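Udalton Residents' Forum > Building Matters > Strata and Common Property

Topic: Proposed changes to the paper goods allowance in shared guest suites

N. Poirier
Owners are advised that the draft housekeeping schedule for the guest suites will be tabled on Wednesday. It proposes that tissues, hand towels and toilet paper no longer be supplied from the common fund. Guests would bring their own or purchase them at the front desk. Comments received before the meeting will be attached to the agenda.

Shirley Simard
I wish to record my objection. The nightly fee rose by 12 dollars in September on the understanding that consumables were included. Withdrawing them now amounts to a second increase.

G_Gill_Unit54
With respect to the previous poster, the fee covers cleaning and linen. The by-law is silent on consumables. The suites were occupied for 40 nights last quarter and the cupboard was restocked after almost every stay, which suggests that supplies are leaving with the guests.

Shirley Simard
The by-law refers to "customary furnishings". A reasonable person would take that to include a box of tissues.

Amrit McKinnon
I would ask owners to consider a middle course. Refillable dispensers could be placed in each suite and filled once, at the start of a booking, by the cleaning contractor. 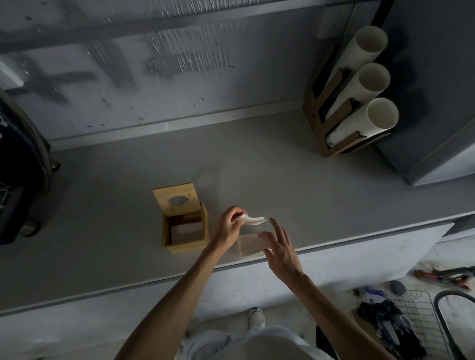 Any further refill would be charged to the host unit. Wojcik has quoted on this basis and the cost is lower than the present arrangement – even allowing for the colour-matched bathroom fittings requested last year.

G_Gill_Unit54
I could support that for tissues. I remain opposed to supplying hand towels.

L. McIntyre
The Wojcik quote excludes the ground floor suite. Has Zuvero been asked to price all of them together? I would not favour a vote on partial figures.

N. Poirier
Zuvero has been contacted and has 14 days to respond. The item will be discussed on Wednesday, with the vote held over until both quotes are available.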